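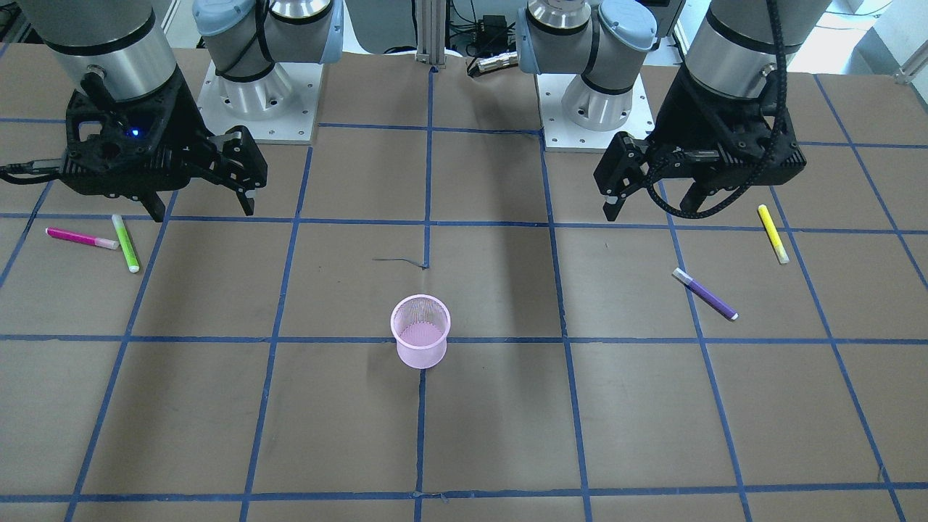

Section 4: Setting up the marker task on the two-arm bench

This is the section people ask me about most, so I've written it out the long way. By now you should have both arms bolted down and talking to the Andard controller (section 2) and the grippers calibrated (section 3). If the grippers aren't calibrated, go back and do it. I've skipped it myself and lost a whole morning.

The task is simple to say. Four felt-tip markers lie on the table, two on each side, and the arms pick them up and put them in the mesh cup in the middle. We use it to test Um, our method for deciding which arm goes first when both want the same bit of space. Ha-rang Maeng's write-up has the maths. I'm only going to tell you how to get the same table we had, so that your numbers can sit next to ours.

4.1 Covering and marking the table

1. Roll out the brown kraft paper and pull it flat. Creases throw little shadows and the marker detector loves a shadow.

2. Tape the paper down at the edges, then lay the grid over it in blue masking tape. Do the long strips first, front to back, and then the ones across. It's much less fiddly that way round, I promise.

3. Check that the tape is stuck all the way along. Run a thumb down every strip.

Note: we don't feed the grid to the policy. It's there so that you can put things back where they were, and so that two people can talk about a cell without pointing at it.

4.2 Placing the cup and the markers

4. Stand the cup near the centre of the table, on a tape line. We use a small pink wire-mesh one and I've grown fond of it, but do keep to mesh if you can. A solid cup gave us different results and I still don't fully know why.

5. Open the layout sheet in Zitis and pick a layout. There are 40 of them. Each one gives you a cell and an angle for each marker.

6. Lay the markers out as the sheet says. Ours are pink, lime green, yellow and purple, all light at one end, and the sheet's angle is measured from that light end. (Joon-young Shim read it from the other end for two days in October and we had to throw the lot away. Sorry, Joon-young, it's in the manual now.)

7. If the sheet has two markers close together or touching, let them touch! Please don't nudge them apart to be kind to the robot. The close pairs are where Um earns its keep.

Caution: keep your hands off the paper once the arms are live. The fingers park open just above the surface and they start moving with no warning beep.

4.3 Before you press start

8. Look at the cables. The one on the left arm's gripper needs a good wide loop so the wrist can turn without tugging. If it goes tight at any point in the slow sweep, stop and give it more slack.

9. Remember that left and right mean the robot's left and right. If you're looking from the front of the table, the robot's right arm is on your left. I had this on a sticky note for months.

10. Send both arms to the home pose and run the slow sweep once. Nothing should touch the paper.

11. Press start, step back, and leave it alone until the status line says done or failed.

4.4 What counts, and what we got

A marker counts if it ends up in the cup and stays there when the arms go home. Leaning on the rim is a miss. Knocking the cup over ends the run, and you score whatever was in it before it fell, so watch closely.

We did 336 runs at Serngate with this set-up. With Um switched off, the arms had to stop for each other in 29 per cent of runs. With it on, that dropped to 22. It's not a huge change and I wouldn't oversell it - most of the gain came from layouts with the close pairs, and on the spread-out ones you'd struggle to tell the two apart.

Note: log the failures too, with the layout number. A run you stopped by hand goes in as "stopped", never as "failed". They get handled differently in section 6.

Last changed 5 July 2025 (step 8 reworded, caution moved up).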